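Startseite > Branche > Vor Ort

Artikel drucken | Artikel per E-Mail weiterleiten

Laborbesuch in Kernmont: Greifen lernen in der Simulation

28. Juni 2019

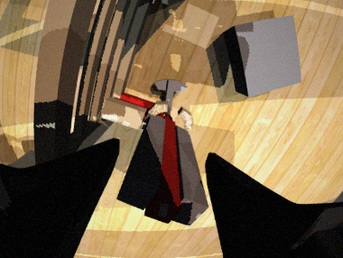

Gerenderte Ansicht aus der Simulation: Objekt zwischen den beiden Greiferfingern, rechts dahinter ein grauer Würfel.

Die Arbeitsgruppe Manipulation am Standort Kernmont hatte zum Fachbesuch eingeladen. Thema war die Übertragung von Greifstrategien, die ausschließlich mit gerenderten Bildern trainiert werden, auf einen realen Arm. Durch das Programm führte Joni Valtonen, der das Teilprojekt Ridon leitet.

Ridon verwendet als Eingang nur das Bild einer Kamera am Handgelenk. Tiefendaten und ein Modell des Zielobjekts stehen dem Netz nicht zur Verfügung. Ausgegeben werden eine Verschiebung des Greifers, eine Drehung um die Hochachse und der Befehl zum Schließen. Die Trainingsszenen erzeugt der hauseigene Generator Flellmont. Er variiert Objektform, Textur, Beleuchtung und Verzeichnung des Objektivs. Auf den Bildern laufen die Fugen des Holzbodens deshalb in deutlichen Bögen. Eine Entzerrung findet nicht statt; laut Valtonen kostete sie in früheren Versuchen am Bildrand Information, die für die Annäherung gebraucht wird.

Die Objekte sind bewusst grob gehalten und aus ebenen Flächen zusammengesetzt. Für den Vergleich wurden 395 Formen im Training eingesetzt und 485 weitere zurückgehalten. Mit jeder Netzvariante folgten 600 Griffe am realen Arm in der Versuchshalle Danzer. Die Variante mit zufälliger Verzeichnung griff dort zuverlässiger als die Variante mit fester Kalibrierung. Am größten war der Abstand bei schmalen, aufrecht stehenden Teilen. Bei flach liegenden Teilen ließ sich kein belastbarer Unterschied feststellen. Zahlen zur Griffquote gab die Gruppe vor der Veröffentlichung nicht heraus.

In der Diskussion ging es vor allem um die Kontaktphase. Das Netz entscheidet bis zum Schließbefehl allein nach dem Bild, danach übernimmt eine einfache Kraftregelung. Kippt ein Teil beim ersten Kontakt, wird der Versuch als Fehlgriff gewertet und nicht fortgesetzt. Ein Teilnehmer fragte nach der Reibung im Simulator. Sie wird pro Szene zufällig gezogen, eine Abstimmung auf reale Werkstoffe ist bisher nicht erfolgt.

Offen ist auch das Verhalten bei Objekten, die sich gegenseitig verdecken. Eine Versuchsreihe dazu soll im Oktober beginnen, zunächst mit 2 Objekten je Szene. Der anschließende Rundgang durch die Halle entfiel aus Zeitgründen, die Vortragsfolien erhalten angemeldete Teilnehmer auf Anfrage.

Schlagwörter: Robotik, Simulation, Greiftechnik

Diese Website verwendet Cookies. Mit der weiteren Nutzung stimmen Sie dem zu. Mehr erfahren | OK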